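로봇 팔의 병은 대개 케이블에서 온다

아침 일곱 시, 포네브베르그의 작업실 문을 열면 커피 냄새보다 윤활유 냄새가 먼저 나요. 저는 이 냄새를 꽤 좋아합니다(가족들은 이해를 못 하지만요!). 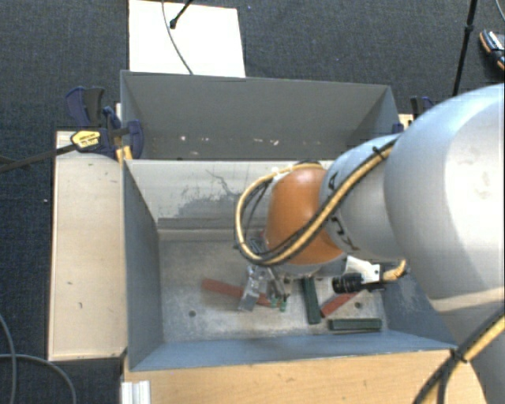 오늘 제가 따라다닐 사람은 정비 담당 토룬 뉘베리 씨. 블록 집기 셀을 4년째 돌보고 있는데, 출근하면 전원부터 켤 줄 알았더니 웬걸, 팔 옆에 쪼그리고 앉아 케이블만 한참 만지작거리더라고요. 묶음 끈이 너무 조이지는 않는지, 관절이 돌 때 피복이 쓸리지는 않는지 손끝으로 훑는 겁니다.

"여유를 넉넉히 줘야 해요. 예쁘게 바짝 당겨 묶으면 손목이 돌다가 뽑아 버려요."

작년 겨울에 진짜로 그랬대요. 동료 오구라 쇼타 씨가 깔끔하게 정리한다고 바짝 묶어 놨는데, 그리퍼가 손목을 크게 트는 순간 커넥터가 툭. 그날 오후는 통째로 날아갔고, 오구라 씨는 지금도 케이블 타이를 집기 전에 토룬 씨 눈치를 봅니다.

다음은 그리퍼 차례예요. 손가락 나사를 풀어 닦고, 다시 조이고, 빨간 블록 하나를 물려 봅니다. 토룬 씨는 집기 500회마다 손가락 면을 확인하는데, 블록이 통 바닥에 납작하게 누워 있으면 손가락 끝이 바닥을 긁기 쉽다고 해요. 노트를 슬쩍 넘겨 보니 지난 4월에는 1,983회까지 버틴 적도 있더군요. 옆에 작은 글씨로 '운이 좋았음'이라고 적혀 있었고요.

제일 신기했던 건 클램프 점검이었어요. 통이 조금만 밀려도 맞춰 둔 좌표가 죄다 틀어지니까, 토룬 씨는 클램프를 손으로 흔들어 보고, 통 모서리를 주먹으로 톡톡 쳐 보고, 그래도 미심쩍으면 처음부터 다시 잡습니다. 그렇게 다 맞추는 데 약 93분. 저도 한번 조여 봤다가 바로 퇴짜를 맞았답니다, 너무 세게 돌렸다고요!

열 시가 다 되어서야 팔이 첫 블록을 향해 내려갔어요. 토룬 씨는 블록 쪽은 보지도 않고 노란 케이블만 눈으로 좇고 있었습니다.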